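March, bench notes, cathode coating

Second batch of the iron phosphate slurry from Tavine. Mixed at the same binder ratio as the first, but it came out thicker and dragged under the blade. Added solvent in small steps until it spread. Write down the total next time, I lost track after the third addition.

Coated 9 strips on the Curnov foil. Set 4 aside for pinholes near the leading end. The rest went into the vacuum oven overnight and looked even this morning, apart from one with a curled corner that I trimmed off.

Built two coin cells before lunch. Cell A is on the cycler, channel 2, slow charge. Cell B showed no open-circuit voltage. Probably a shorted separator, will open it in the glovebox and check before building more.

The best cell from the old batch is at cycle 694 and still running. Please leave that channel alone, even if the software asks for a restart.

To do:

- ask Zanis for the moisture numbers on the new electrolyte
- recalibrate the small balance, it drifts when the hood is on
- order punch dies (the Işık set is worn and leaves burrs)

Afternoon away from the bench for the talk on silicon anodes. Most of it was on swelling, and the binder slides could help with our cracking problem. I'll put my notes in the shared folder. 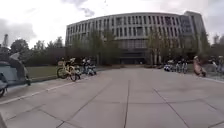 *Plaza and the curved building, gray sky.*

Back at 5:30. Cell A still charging, curve smooth so far. Oven off, hood sash down.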